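Brivuscombe Tea Week is back, and we've got a proper hall this time

For release: Tuesday, January 7, 2020

Hello from Brivuscombe! I'm Wiebke Lindemann, I run the little loose-leaf shop on Engelhardt Lane, and I'm very pleased to tell you that Brivuscombe Tea Week will be back this September for its second year. Last year we squeezed everyone into the shop and the yard behind it, and by the Saturday the queue was past the chemist's. This year we've booked the Miltel Hall, with its big windows and its own kitchen, and there's parking round the back (hooray).

For anyone who missed it, Tea Week is six days of tastings, talks and swapping. You come in, you pay on the door, you get a cup, and you keep that cup going all day if you like. We poured 3639 cups last year. I know because my brother-in-law had a clicker and wouldn't be parted from it.

The bit I get asked about most is the swap table, so I'll start with that. You bring tea you're not getting through, we weigh it in, and you take home the same weight of something else. It began with a woman who had been given four tins of lapsang and couldn't stand the stuff, and a man two places behind her who thought all his birthdays had come at once. We had 402 swaps over the week. If you're coming to swap, please bring your tea in a bag that closes or a box with a lid, with the name and the month you bought it written on the outside. Squeeze the air out of bags before you seal them. Smoked teas and anything with peppermint need to be double bagged, please, or by lunchtime the whole table tastes of toothpaste.
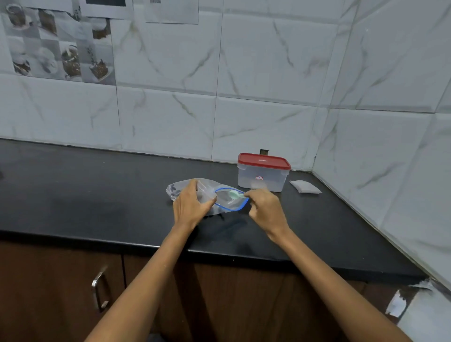

The talks are new. We'll have one every afternoon at half past two, and they're short, forty minutes and then questions. I'm doing the first one myself, on water, which sounds dull until you've tried the same Darjeeling made with our tap water and then with water from over the hill. Ours is so hard it leaves a skin on the cup! After that there's a session on keeping tea at home, one on green teas for people who think they hate green tea (you're making it too hot, I promise), and one on the old grocers' blends that used to be sold round here. If your gran had a Brivuscombe blend in her cupboard, or still has the tin, I'd love to hear from you before the summer.

We're also joined by Firkeo, who make teapots in a unit by the canal and have a very good spout that doesn't dribble. They'll be in the hall every day with seconds at reduced prices, and they've made us a run of 1000 Tea Week cups in a soft grey glaze. They're small, with no handle, and they stack. Last year's paper ones went soggy and I heard about it from everybody, so thank you, message received.

Tickets will be £4 for a day or £15 for the week, and under-twelves come in free with a grown-up. Your cup is included and you take it home. The hall has level access from the car park side, and there'll be a quiet hour from nine till ten each morning with no music and no kettles whistling. Dogs are welcome in the porch but not in the hall itself, I'm afraid, that's a hall rule and I did ask. 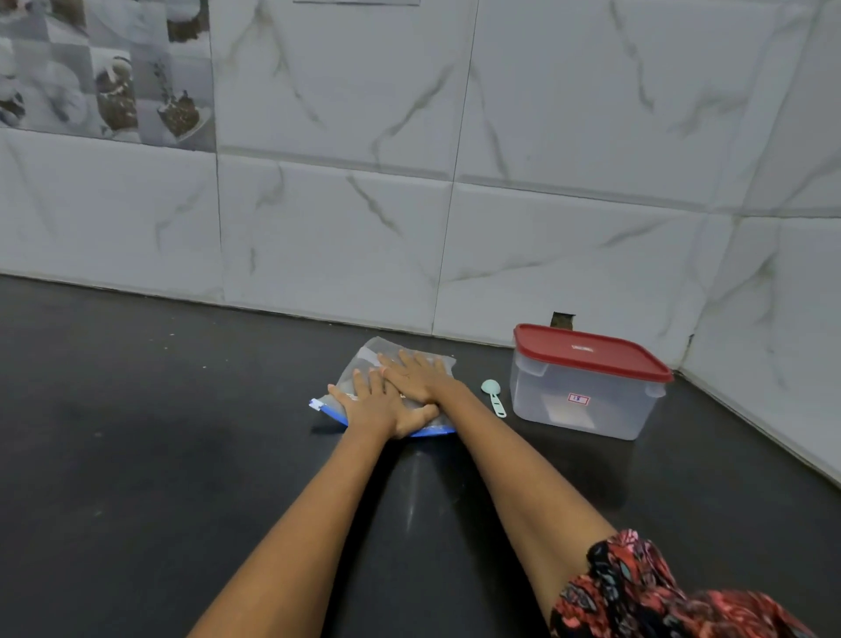

Last year's takings paid for the new kettles and the rest went to the school kitchen garden, £2145 in all, and they've put in raised beds and a mint patch that is already trying to escape. We'll be supporting the garden again this year. The children have been drying their own mint and lemon balm, and they'll have a stall on the Saturday morning. Get there early, they sold out in half an hour last time and one of them was a very tough negotiator.

I'm still looking for people to give tastings. You don't have to be an expert or be in the trade. If you've got a tea you love and can talk about it for ten minutes while a kettle boils, that's plenty. We've already got someone doing Turkish tea with the proper double pot, and a retired bus driver with strong views on flasks. Coffee people have asked too and the answer is a friendly no.

Day tickets go on sale at the shop and on the hall's website after Easter. Week tickets are available from the shop now, cash or card.

Notes for editors

Brivuscombe Tea Week takes place at the Miltel Hall, Brivuscombe, in September. Doors open at ten each day, nine for the quiet hour, and close at five.

Wiebke Lindemann is happy to do interviews by phone or in person, mornings are best. Press are welcome to come along on any day and will be given a cup.

Contact: Wiebke Lindemann, at the shop on Engelhardt Lane, Brivuscombe. Closed Mondays.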